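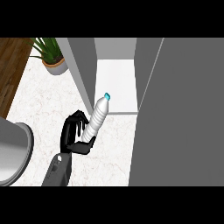 Vol. 5, No. 2

STORY CORNER: THE SNAIL WHO WOULDN'T GO NEAR THE KETTLE

Jhair Correa has sent us another one of his bedtime stories, and I have my doubts again. You may remember the June effort, in which a moth learned to read. This time the hero is Puvel, a garden snail who lives behind the sink at Zastholm, a boarding house with 427 stairs. I asked Jhair who would build such a thing. He said a giant. There is no giant in the story.

Puvel's neighbour is a beetle called Montoya, who tells him the kettle is haunted because it screams every morning. Puvel believes her. He packs up (he is a snail, so I am not clear on what there is to pack) and sets off for the attic. He gets as far as the second stair before supper, meets a cricket coming down, and hears that the attic has a kettle too.

I liked the cricket. He is rude and has the only good lines.

Then we come to the ending, where Puvel makes friends with the kettle and they sing together. My niece, who is six, wanted to know why he wasn't cooked. It's a fair question, and the story doesn't go near it. Jhair's colour drawings might have helped, but he says they are still at Welteck being scanned – as they were in June.

The full text runs to 2,000 words, and I would cut the whole bit about the butter dish. Still, my niece asked for it again the next night, so what do I know. Copies are on the shelf by the door. If you read it to a child, please write and tell us whether they stayed awake for the stairs.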